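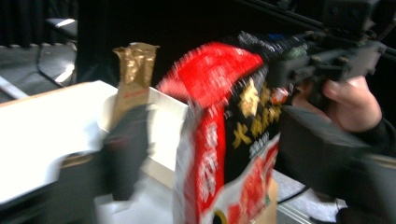

Paweena Saengthong wrote in after my last column to say that a snack box should be packed by shape and never by flavour, and that anyone who sorts by flavour has too much time. I half agree with her.

Shape matters when the box has to travel. Tall foil pouches go in upright against the wall, flat packets go beside them, and anything full of air goes on top. I packed a Honkanen box the other way round in August, with crisps at the bottom, and my sister ate them with a spoon.

But most boxes don't travel. Mine goes from the table to the cupboard, and there I want the seasoning in one place and the snacks in another. If I have to lift out three bags to reach a packet of spice, I will cook without the spice.

I would also lay everything on the table first. It takes up room and looks like a mess, but you see what you have before you buy it again. Red packets are the worst for this. Half the hot things in my kitchen come in red, and in a full box they all look like the same packet.

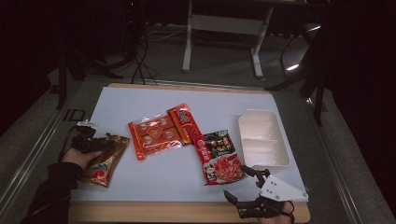 What about trays?

Zestden sells a divided one for 1,099 yen. I have it and I think it is too shallow for pouches. For small flat packets it is fine. I would still buy the box first.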